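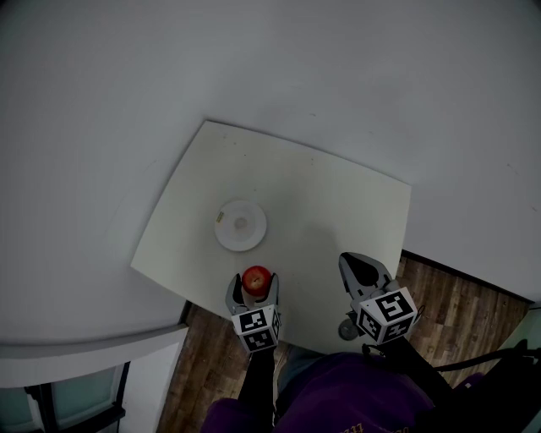 Adow Home Help
Search all topics Go
4 min read
Posted in August by Vilmos Nyitrai

Does painting a small room all white really make it look bigger?

We rent the upstairs of a house in Flindness, a bit over 600 square feet, and the back room is the problem. It's where we eat and where my wife works, and it has one window facing north. The walls are a sort of mushroom color the landlord picked. He says we can paint if we pay for it.

Everyone I ask says the same thing: go white, walls and ceiling and trim, it'll feel twice the size. I've heard this all my life and I have never seen anyone show it. My sister did her hallway white and it looks like the same hallway with more fingerprints. The guy at the Iyamu store quoted me $400 for paint and supplies, all of it Fornix, and told me their white "bounces light." Doesn't any white do that? I asked what made theirs different and he handed me a brochure.

So before I spend the money, has anybody done this in a dark room and lived with it for a few years? Was it bigger, or only colder? And does the ceiling have to match?

Vilmos Nyitrai

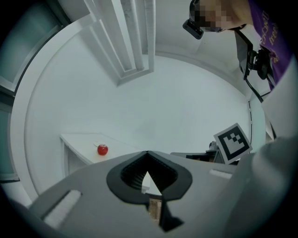
White nearly everywhere, and plenty of light.

marlow_k

Do it, you won't regret it. We did our whole downstairs and people comment every time they come over. Get the good paint.

oldplaster

I painted houses for a living and I'd take the "twice the size" talk with a lot of salt. Pale walls send back more of the light that lands on them, so a room with decent light gets brighter, and a brighter room can feel roomier. Fine. But you have one north window. There isn't a lot landing on the walls in the first place, and what there is comes in bluish. A stark white in that kind of light goes gray by midafternoon. I've been called back to rooms like that by people who swore I'd used the wrong can.

If I were you I'd do this before buying anything big:

Get two sample pots, one plain white and one with some yellow or red in it. Paint big pieces of poster board, two coats. Tape them up next to the window and then on the darkest wall, and look at them at breakfast and again at 9 at night with the lamps on. Leave them up until at least Wednesday of the next week so you catch a cloudy day.

Change your bulbs while you're at it. Half the rooms I was asked to "brighten" had one weak fixture in the middle of the ceiling. A second lamp in a corner will tell you more than a brochure will.

On the ceiling, no, it doesn't have to match. With low ceilings I like them the same as the walls because the line between them gets softer. With high ones I wouldn't bother. Trim in the same color with a little more shine wipes down easier, and if you eat in there you'll be wiping.

As for the $400, that sounds steep for a single room unless he's counting rollers, trays, tape and primer. Ask for the list. You do want primer over mushroom – skipping it just means a third coat. I've used Fornix and it covers all right. I couldn't tell it from the store brand once it was dry, and I looked.

pennyandthecat

Three years in an all-white north-facing room here. It's brighter than the green was. Bigger, I don't think so, the couch still hits the door. We ended up repainting one wall a warm tan last winter and I like it better. Also get it in writing from your landlord that you don't have to paint it back – ours "forgot."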